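Karkero sets out equipment budget for automated sorting cells at Dotholm

Dotholm, 2020-10-12

Karkero has approved the equipment budget for the first stage of automation at its Dotholm packaging works. Stage one covers 2 table-top sorting cells, each built on one robotic arm with a two-finger parallel gripper. Supply and integration have been awarded to Ernwood. Oddsson will carry out the electrical work and the floor marking.

The order follows a review of manual sorting completed in July. The review recorded 58 different item types passing through the sorting benches, nearly half of them paper and light card. These are low in weight but irregular in shape, and the specification was written with them in mind. Bids were scored on grip range, changeover time between finger sets, and the total cost of ownership over the planned service life. Purchase price alone carried less than a third of the marks.

Karkero has allowed 1,606 hours of engineering time for the stage. The allowance covers layout, risk assessment, programming, acceptance testing and operator training. It is held as a separate line from the hardware so that a delay in one does not draw on the other. Spare fingers, cables and a replacement gripper are bought with the cells and charged to the same order.

Each cell uses a flat white table of standard height, with the arm at one end and the discharge bin alongside. Power is taken from floor outlets where the building has them. Where it does not, Oddsson will quote separately for new runs, and that cost will fall to the building budget.

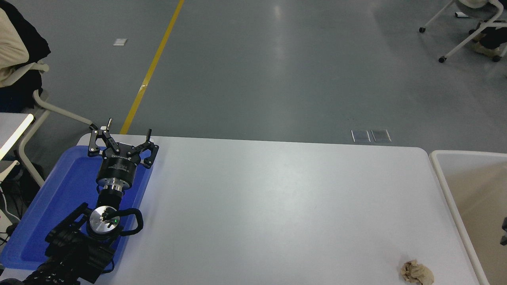 Acceptance will be carried out in two parts. The first is a bench test using loose and crumpled paper, single items only, at reduced speed. The second uses mixed items at the full rate given in the specification. Payment to Ernwood is staged against both parts, with a retention held until the end of the warranty period.

No decision has been taken on a second stage. Karkero will review running costs, downtime and spares use once both cells have completed a full quarter in service. Any further cells would be put out to tender again.

Enquiries about the tender documents should be sent in writing to the Karkero purchasing office at Dotholm.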